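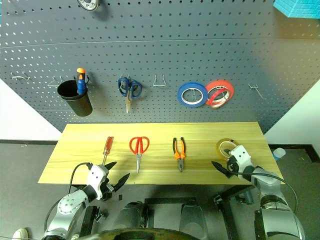
*Foto: Ximena Retamal / Clirkley*

# Ensinar com as mãos

Renata Paredes trabalha de pé, com um comando em cada mão e os cotovelos junto ao corpo. Quando roda o pulso direito, o braço direito do robô roda também. Quando fecha os dedos, fecha-se a garra. Passou a manhã nisto, a pegar em ferramentas pousadas numa mesa de madeira clara e a pendurá-las num painel perfurado, e vai passar a tarde na mesma tarefa.

A Clirkley instalou-se em Lagos com uma equipa de 12 pessoas e um objetivo modesto: pôr um robô de dois braços a arrumar uma bancada. Em vez de escrever instruções para cada movimento, a equipa faz a tarefa por controlo remoto e grava tudo. Cada gravação chama-se episódio. Em março de 2026, o projeto, a que deram o nome interno de Bronda, tinha 3798 episódios guardados.

O material é o de qualquer oficina. Há chaves de fendas, tesouras, um alicate, rolos de fita. Umas peças começam a ronda na mesa, outras já estão no painel, e os ganchos livres são o destino. «As pessoas esperam ver uma coisa mais complicada», diz Sebastián Ibarra, engenheiro responsável pela recolha. «Mas pendurar uma tesoura é complicado. É preciso enfiar uma argola num gancho fino, e se a garra vier dois graus torta a argola bate no arame.»

## Noventa segundos

Um episódio não pode passar dos 90 segundos. Se passa, o operador para, repõe as peças e recomeça. A regra veio da prática: as demonstrações longas costumam ter hesitações, e o modelo aprende as hesitações com a mesma facilidade com que aprende o resto. Nas primeiras semanas, o robô parava antes de cada gancho e recuava um pouco, tal como fazia Tadeo Insaurralde quando ainda não dominava os comandos. Foram apagados 181 episódios dele.

«Não me custou», conta Tadeo. «Custou-me mais ver o robô a imitar-me.»

O alicate deita-se na mesa com os cabos virados para o fundo e as pontas para a frente, e o operador tem de decidir por onde o agarra. Pelos cabos, fica seguro, mas tapa o espaço por onde devia entrar o gancho. Pelas pontas, escorrega. Renata agarra-o junto ao eixo e usa a segunda garra para o endireitar no ar. Tadeo faz tudo com um braço. As duas maneiras estão no arquivo, e a equipa ainda discute se devia ficar só uma.

As fitas são outro caso. Um rolo pega-se bem pelas bordas, mas a fita transparente confunde-se com a madeira da mesa nas imagens da câmara, e as de cor dão menos trabalho. Sebastián prefere manter a transparente e gravar mais vezes.

## O que a mão não sente

O controlo remoto tem um defeito que todos os operadores referem: não transmite força. Quem conduz o braço vê a garra fechar, mas não sente o cabo da chave de fendas. Aprende-se a olhar para os sinais, uma ligeira inclinação do metal, um dedo da garra que deixa de avançar. Renata, que foi encadernadora antes de entrar na empresa, diz que demorou três semanas a deixar de apertar demasiado.

A alternativa é guiar o braço diretamente, empurrando-o com as mãos. A equipa experimentou e abandonou o método para esta tarefa. Com dois braços em simultâneo são precisas duas pessoas, e os corpos delas aparecem nas imagens. Nicanor Villalba, que trata do treino dos modelos, ainda o usa para corrigir posições isoladas, como o ângulo de entrada num gancho.

Com a chave de fendas no suporte cilíndrico, o robô já se entende sozinho na maior parte das tentativas. Com a tesoura, falha mais do que acerta. A Truston, empresa de armazéns que financia parte do trabalho, pediu uma demonstração sem operador para o verão. Nicanor não promete a tesoura.

Renata repõe as peças em fila, alinha-as e volta aos comandos. O episódio seguinte começa pelo alicate.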